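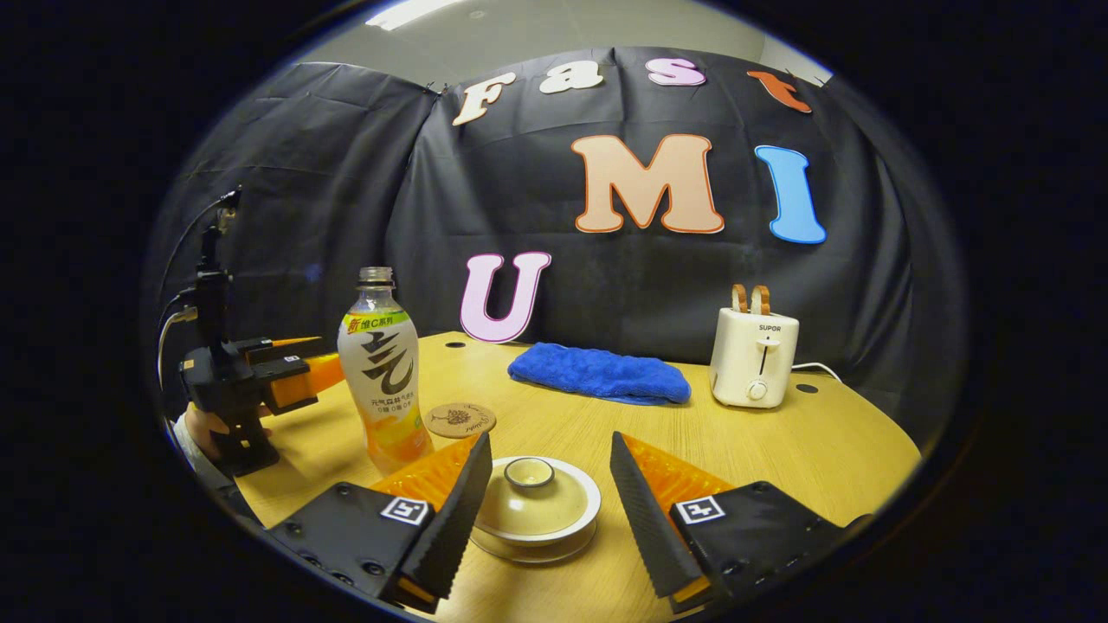
A cream-coloured lidded cup and saucer on a wooden table.

Tapas bar Gultura to reopen in December with smaller menu

The tapas bar Gultura will reopen in December after a four-month closure, its owners have confirmed. The kitchen has been moved to the back of the building and the dining room now seats 82, down from 100 before the work.

The new menu is shorter. Salt cod fritters, tortilla and the grilled peppers stay on, while the paella has been dropped. Bread will come from Ibarra, the bakery two doors along, and will be served rubbed with tomato or with olive oil and salt.

Udus, the company that runs the bar, said most small plates would stay at the old prices. Two of the seafood dishes will go up. Tea and coffee will be served all day, and the kitchen will open at noon and close at 10pm.

Tables for parties of more than six can be booked in advance. Smaller groups will be seated as they arrive, as before. The terrace will stay shut until spring while the paving is relaid.

Comments (4)

marisol_k: Sorry to see the paella go, but it did take the best part of an hour to arrive.

Tomato Fan: Are they keeping the garlic prawns? The piece doesn't mention them.

DHW: 82 still sounds like a squeeze to me. The tables by the door were always too close together.

pepperpot: Ibarra do a very good loaf. Get there before nine if you want one at the weekend.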